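2025-02-02

Up at six with the grand plan of finishing the seed order before anyone could talk to me. I have been "finishing the seed order" since New Year's. The catalog has 253 kinds of tomato and I have a plot the size of a parking space, so naturally I have circled 13 of them.

Lotte called while I was crossing out peppers. She wants to split a packet of leeks again. Last July her leeks looked like baseball bats and mine looked like chives with ambitions. I said yes, out of spite mostly.

Then the marmalade. Satish left a bag of oranges on the porch with a note that said "easy recipe inside," and there was no recipe inside. I made one up. By noon I had 12 jars of something you could fix a roof with. Tanner tried it on toast, chewed for a long while, and asked if we had any jam.

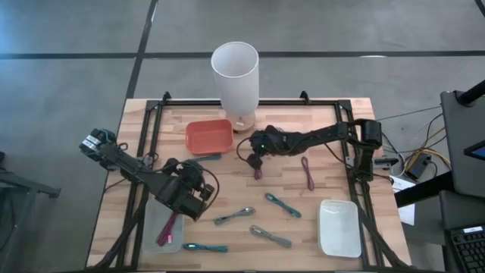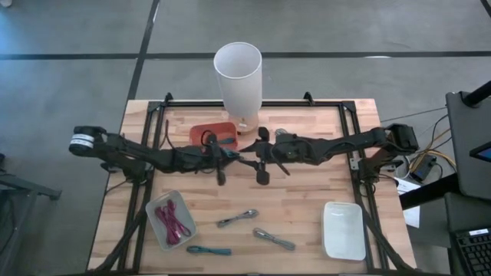
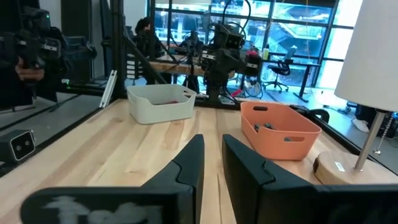
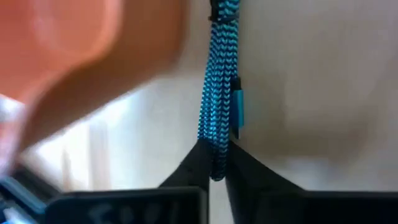

The wooden table in the first three, and a big orange blur in the last.

Walked to the post office after lunch to mail Aino her birthday book, nine days late, a personal best. Eleven people in line and one window open. The man ahead of me was sending a lamp with no box, just tape. I thought about the lamp all the way home.

Supper was leftover soup - the third night of it, and it has stopped improving. Washed the marmalade pot twice and it is still sticky. Left it to soak, which is what I call giving up.

Seed order still not sent. Down to 12 tomatoes, though. Dropped the striped one, already miss it.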